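Pustside greengrocer Zhuravel puts grapes up front for the late summer season

12 August 2020
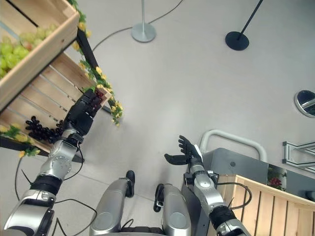 A corner given over to fruit

Zhuravel, the family greengrocer in Pustside, has opened a new fruit corner at its shop on Sorkton Road, and grapes have the best spot in it. We have wanted to do this for a long time, and we're delighted with how it looks!

The display is made up of pale pine crates and slatted shelving on a black metal rail, with garlands of artificial yellow flowers and green leaves draped along the front. Green grapes are heaped in the upper crate, and the red and dark purple bunches go on the slats lower down, where the colour shows up well against the pale wood.

Lukian Vakulenko, who runs the shop, put the layout together over two evenings after closing.

"Grapes used to go in a plastic tub next to the carrots, and people walked straight past them," he said. "I love grapes, I grew up picking them, and I wanted them to look like something you'd be pleased to carry home. My daughter chose the flowers. I was against the flowers at first, and I was wrong."

Crates made locally

The woodwork comes from Plonel, a joinery workshop at the other end of town that usually makes garden benches and gates. The slats are spaced to let air move around the fruit, and the lower tier is set at a lean so that bunches can be seen without anyone having to bend down for a look. Each crate lifts out for washing (they get a scrub every Monday-to-Saturday trading day, before the shutters go up).

Plonel delivered 34 crates in all. Those not needed for grapes will be used for plums and early apples when they start to arrive in September, and a few are being kept back for squash.

What's on the shelves

The choice will change with the deliveries, but customers can expect green, red and dark purple grapes for as long as the season lasts. They are sold loose by weight, so you can have a whole bunch or ask for a small one to be snipped off. Paper bags are at the till, and you're very welcome to bring your own bag or box.

Staff are happy to talk about which grapes are sweeter and which have pips, and there is usually a strong opinion to be had on which go best with cheese. Lukian's own tip is to leave them unwashed in the fridge, in a bowl with no lid, and rinse only what you're about to eat. He also freezes the green ones on a tray and eats them like sweets, which he recommends to anyone with a warm kitchen.

Grapes that have dropped from the stalk are put into mixed bags at 55p each. They're good for jam, juice or a lunchbox, and they tend to go early in the morning.

Visiting the shop

Zhuravel is at 563 Sorkton Road, Pustside, open from 8am to 5.30pm, Monday to Saturday. There is a step-free entrance at the side, next to the bicycle rack. Orders for larger amounts, such as fruit for a party or a school event, can be placed at the counter with two days' notice.

For further details, or to arrange a visit to the fruit corner, please ask for Lukian Vakulenko at the shop.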